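Inspection notes, unit 116
Posted in November by Esi Ayaaba
4 comments | 11 shares

Up at 5:40 to be on site before the sellers left for work. Unit 116, second floor, Stoltville side of the canal, two bedrooms, one bath, 747 square feet by the county record. My own tape gave a slightly lower figure, which I put down to the county measuring to the outside face of the wall. The listing has it as a three-room apartment with den. The den is a closet with a window. It has no heat register and no outlet on the north wall, so I wrote it up as storage and will argue it later if the agent objects.

Started with the electrical panel. 100-amp main, copper branch wiring, two double-tapped breakers on the left side. Breaker for the dryer is labeled "range" and the other way around. Corrected the labels on my sketch but left the panel door alone; relabeling is the owner's job. GFCI in the bath trips on test and resets. GFCI at the kitchen sink trips and does not reset until the third press. Marked for replacement.

Water pressure at the kitchen tap was 58 psi static and dropped to 44 with the shower running. Acceptable. Hot side took 90 seconds to arrive at the bath, because the heater is in the common closet at the far end of the hall and the line has no recirculation. I have the same complaint about every unit in this building and have stopped writing a paragraph on it. One line now.

Association papers next. Garell took over management of the building in the spring and sent the packet as a single scanned file, pages out of order, with the reserve study upside down. Monthly dues are $400. The reserve contribution inside that is lower than the study recommends, and the roof membrane is listed with four years of remaining life. No special assessment is on record. I noted the gap between the funding plan and the actual transfers and gave the page numbers, since the buyer's lender will ask for them. The bylaws allow rentals after 12 months of ownership, minimum lease six months. The listing says "investor friendly." That needs to be toned down or footnoted.

Bylaws also require written approval for any change to hard flooring above the first level, with an acoustic underlayment rated to the number in schedule C. Schedule C is missing from the scan. Called Garell at 10:15, held for 20 minutes, left a message with the reference number.

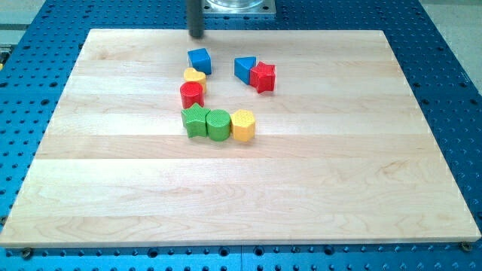 Aidoo wrote back before noon that the dues were the wrong thing to look at and the master insurance policy was the right one. The deductible per unit for water damage went up at the last renewal, and a buyer who carries a standard owner's policy could be short by the full difference if a supply line lets go upstairs. He wanted the declarations page pulled before any offer went in, and he wanted the date of the last water claim in writing from the manager, with the word of the agent not accepted as a substitute.

Fair point, and I had it further down my list than it should have been. Moved it to the top. The declarations page was in the packet after all, between the parking map and the pet rules. Wind and water carried separately. The policy excludes improvements made by the owner, so the renovated bath in 116 is insured only to its original finish. Wrote that out in full in the buyer's memo.

Afternoon on comparables. Three closed sales in the building in the past year, plus two in the Dadik block across the street. Threw out one of the Dadik sales as a transfer between relatives. The rest fall in a tight band once parking is taken out. A deeded space adds a steady amount per sale here and a leased space adds nothing I can measure. Unit 116 has a leased space, described in the listing as "assigned parking." Same word problem as the den.

Adjusted for condition, floor level and the missing space, the asking price sits above the top of the band. I gave the range and kept my opinion of the staging out of it.

Went back at 3:30 to recheck the bedroom windows in daylight. Seal failure in the lower sash on the west side, fogging between the panes. The other sashes are clear. Sill plates dry by meter, 9 to 11 percent. One sash cord replaced with nylon line, which works but won't match. Hall carpet outside the door is worn to the backing, and that is common property.

Mileage for the day 31. Parking $8, receipt in the folder. The moisture meter needs a battery. Garell had not called back by 5:00, so I sent the schedule C request by email with the manager's assistant copied and asked for the claim history in the same message.

Fee invoiced. Retest of the kitchen GFCI will be billed at $200 if they want me there for it, otherwise a photo from the electrician will do.

Tomorrow: draft the memo, section 4 first. Ask the county for the permit on the bath. Return the lockbox key before nine.

4 comments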